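Getting Scuffs and Specks Off a Pale Tabletop

I love a light-colored work table, and I will defend mine to anyone! Yes, it shows everything. But you see the crumbs and drips while they're fresh, and most of them come off in a minute if you go gently.

Start with a dry brush, then warm water with a drop of dish soap on a soft cloth. Work along the seam if your table has one (an old toothbrush is wonderful for this) and dry it right away. Dark scuffs often lift with a plain white eraser — rub lightly and stop as soon as the mark fades.
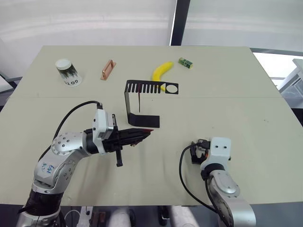 Small dark specks show up easily on a light beige top.

If the eraser doesn't do it, make a paste of baking soda and water, dab it on with a fingertip, leave it for a minute and wipe. Try it first on the underside. I've gone as fine as 3000 grit paper on a stubborn spot on a painted bench, but please don't start there, and never use 2000 or coarser on anything glossy!

Tamsin Waaka wrote in to suggest felt dots under plant pots and lamp bases. I put them on everything last October and I'm still finding new things to stick them to.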